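Search this site Search Enter keywords

A day at the Clenthorpe casino open house

I have been writing up online casinos for this site for a good while now, and in all that time I had never set foot in the offices of one, so when Éabha Ó Súilleabháin from Dindico wrote in March to ask whether I'd like to come to their open house in Clenthorpe I said yes before I'd looked up the trains (two changes, and a long wait for the second!).

Dindico run the Cocco casino, which many of you will know from our slots pages. Doors opened at ten, there was tea and very good shortbread, and Éabha took our group upstairs to see the support desk. I'd always pictured a great noisy hall, but it's a quiet, carpeted place with people typing away. They dealt with 3,704 chats last month, and most of them, she told us, were players asking where their withdrawal had got to. 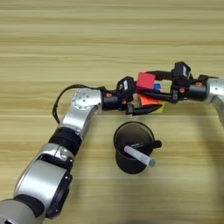 The games and the live tables

Cocco's lobby holds 319 games at the moment, and 207 of those are slots from Hirnix, whose bonus rounds I have a soft spot for. The live roulette comes from a studio on the ground floor, and we were let in between sessions to stand by the wheel. It's far smaller than it looks on my laptop, and the lights are fierce – I was glad I'd left my coat upstairs.

Payments and limits

After lunch Ngaio Hoani, head of payments, sat down with us and was very patient with my long list of questions. Withdrawals up to £2,000 go through without a second check once your documents are in, and anything larger is looked at by a person, usually the next morning. I asked about deposit limits too, and she showed us the page where you set your own. Lowering a limit takes effect at once, but raising it means waiting a day, and I was pleased to hear it.

I did grumble about the wagering terms on the welcome bonus, which I still find hard going even with my glasses on. Ngaio wrote that down and said a shorter version was being drafted. I've left our rating for Cocco as it was until I've read it.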